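Grippers, rubbish and my changing job
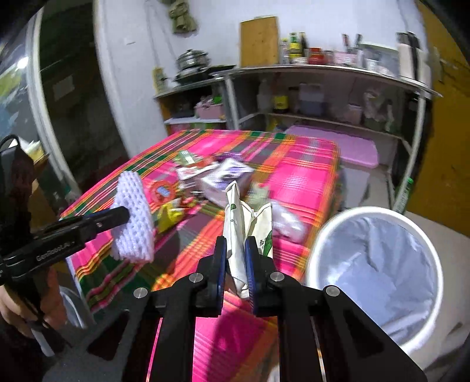

Clearing the table, one packet at a time. The bin is on the right.

So, a few of you asked what I do all day now that Berance has "gone automated", and I keep giving a rubbish answer at parties, so I'll try to do it properly on the blog.

When I started, I cleaned. Holiday flats mostly, then the staff kitchens at the Tralari site, and I was quick at it too (I still am, thank you). Last year the company decided it wanted machines to do the dull end of the job, the wiping and tidying and clearing of tables, and they asked which of us fancied helping. I put my hand up before I'd really heard the question.

What it means in practice is that I tidy with a gripper in each hand instead of fingers. You squeeze, the two pads close, and you try to get hold of a crumpled bit of paper without shoving it across the tablecloth. The movements get recorded and go off to the people who do the training, and the robot is supposed to pick up the knack from them. I clear the table, somebody messes it up again, I clear it again. My target is 68 goes a shift, and by the last few I'm seeing packets in my sleep!

Paper is awkward, if you're wondering. Boxes are lovely, you just nip an edge and off they go. Carrier bags are the worst, they sag and slide and then hang off the end of the gripper looking sorry for themselves. Sponges I quite enjoy.

Now the bit people really want to ask. Am I training my own replacement? I don't know. We had a meeting in May where they told us we'd done 600 recordings between us on the rubbish job alone, and everyone clapped, and then a woman from the night team asked what happens to the night team. There was a long pause. The answer was that hours were safe until the contract is reviewed, and I've worked long enough to know what that sort of sentence weighs.

I will say my back is better. No mopping stairs, no dragging a hoover up three floors. The money went up a bit as well. But I miss the company – we used to go round in pairs and natter the whole time, and now I'm at one table and my old partner is at another, and you can't really chat when you're concentrating on a sweet wrapper. My wrists ache in a new place too. I've asked for a longer break between sets and so far we've got an extra ten minutes, so that's something.

And I've got fussy about how I do things. I used to just sweep the lot into a bag with my arm. Now I catch myself at home thinking about which end of the cereal box to pick up first, and my sister says I clear her table like I'm defusing it.

The next lot is crockery, over at the Mai building. Plastic plates first, they promise. I'll report back once I've dropped a few.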